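From: Jonalyn Dela Peña
To: ploston-users
Date: 3/4/23
Subject: Re: Ploston index rebuild stalls on large mailboxes

> We moved the archive to the new Ploston release and the index rebuild
> now stops at the same folder every time. Memory use climbs until the
> process is killed. The old release finished overnight on the same
> machine. Is there a setting for this, or do we need to split the folder?
>
> Meredith

You should not need to split the folder. The new release reads the whole thread table into memory before it writes anything, and the default batch size was raised to 648 messages. With large attachments that is too much for an older desktop.

I hit the same thing on the machine we call Tola. What worked:

1. Stop the indexer and delete the partial index. Leave the `journal` directory alone. If you remove it, every message gets a new internal ID and saved searches break.

2. Set `batch_size = 100` in the `[rebuild]` section. I tried 30 as well. It used less memory but took much longer, and I saw no other benefit.

3. Check how much memory the machine has and whether the board will take more. The rebuild holds the sort buffer outside the configured limit, so the real peak is higher than the one in the log. Power off and unplug before opening the case. 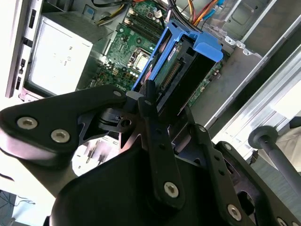
4. Start the rebuild with `--resume=no`. The resume code still trusts the old batch size and will skip messages at the boundary without logging an error.

5. When it finishes, run `ploston verify` and compare the message count against the mail store. Mine was off by three, all of them drafts with no Date header. Those are listed in `skipped.txt` and can be ignored.

If it still stops at the same folder after that, look for a message with a damaged MIME boundary. The parser treats the rest of the file as one attachment and memory use climbs just as you describe. Skusley's patch from June fixes this but was not merged in time for the release. It applies cleanly to the current source.

Please send the last lines of `rebuild.log` if none of this helps, along with the output of `ploston info`.

Jonalyn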